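can machines do chores yet, thread. typing this on break so bear with me

1/ short answer: kind of. Jakab folds a towel fine. give it a fitted sheet and it just stops, like me

2/ the stuff I care about is boring. wipe a table. put a box on a shelf and leave it there. coil a cable without making a knot. shop floor people have wanted that last one forever

3/ right now the way in is people. grippers in hand, backpacks on, doing the chore over and over so the machine has somthing to copy. long days on your feet
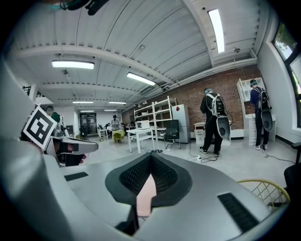
Pustatdale Notes, no. 639

4/ brick wall, shelves, a desk, cables on the floor. normal room stuff. and cables on a floor are still harder for a robot than a whole pallet line. wild to me

5/ Clillia says up to 9 chores by February. I'd take 2 done well. dishes and laundry, thats it, take my money

6/ shop floor is closer imo. same bin same spot every shift. your kitchen moves around every single day and theres a kid in it

7/ tried the Brerkia sweeper at work, four tries to get under one chair. went and got the broom

8/ so no, not yet. ask me again next winter. break's over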